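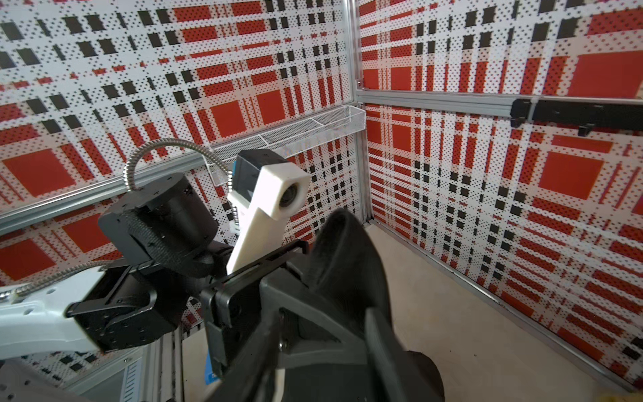 July, 14:20. Wall pattern ablation, Pukdale cell

Goal: find out how much of the wrist-camera localization result depends on the enclosure walls. The reviewers of the Gristholm draft asked for it and we never had a clean number. The plaid gives the feature tracker plenty of corners, but the cells repeat, so a wrong match one period over can look locally fine. I want to know how often that happens and whether the dot overlay is enough to break the ambiguity.

Method. Wrist camera only, no external tracking in the loop. Arm runs the Salcedo trajectory set, 12 paths, each starting and ending at home. Pose estimate from wall features is compared with forward kinematics at every keyframe. Feature cap 3,000 per image. Three conditions:

A – full image, no masking
B – own gripper and second arm masked out
C – as B, with the dots suppressed by a blur before detection

The mask for the own gripper is static in the camera view apart from finger travel, so I drew it once with the fingers open and once closed and took the union. The second arm needs a rendered mask from its joint states. The render does not include the flexible conduit, which moves with the arm and picks up a lot of strong, useless features on the corrugations. Dilated the mask by 10 pixels to catch part of it. Where the conduit arcs well clear of the links the dilation does not help.

Results so far. 339 keyframes usable in all three conditions. A drifts whenever both arms move together, as expected: the features on the other arm form a consistent moving set and RANSAC sometimes prefers them. B removes most of that. C is where the one-period jumps appear, nearly all on paths that end close to a single wall. With the corner extrusion in view the jumps mostly go away, presumably from having two planes to constrain the fit.

The rails also matter more than I assumed. They give long stable edges, but the specular highlights slide along them as the camera moves and the point detector treats those as landmarks. Try a line detector for the rails and exclude points within the same band.

Not done:
– wire shelf on the left wall is unmasked in all runs. Fine grid, bad aliasing when blurred. Either take it down or mask it before C is repeated.
– timestamps between camera and joint log still on the Rellitz offset from last month, not rechecked.
– blur kernel for C picked by eye. Needs a sweep.
– plain wall condition. Need matte sheet large enough for both panels.

Do not quote the C numbers outside the group until the shelf is dealt with. Logs are under ablation_walls, configs next to them, mask polygons in the same folder. Rerun B and C first, A can stay as it is.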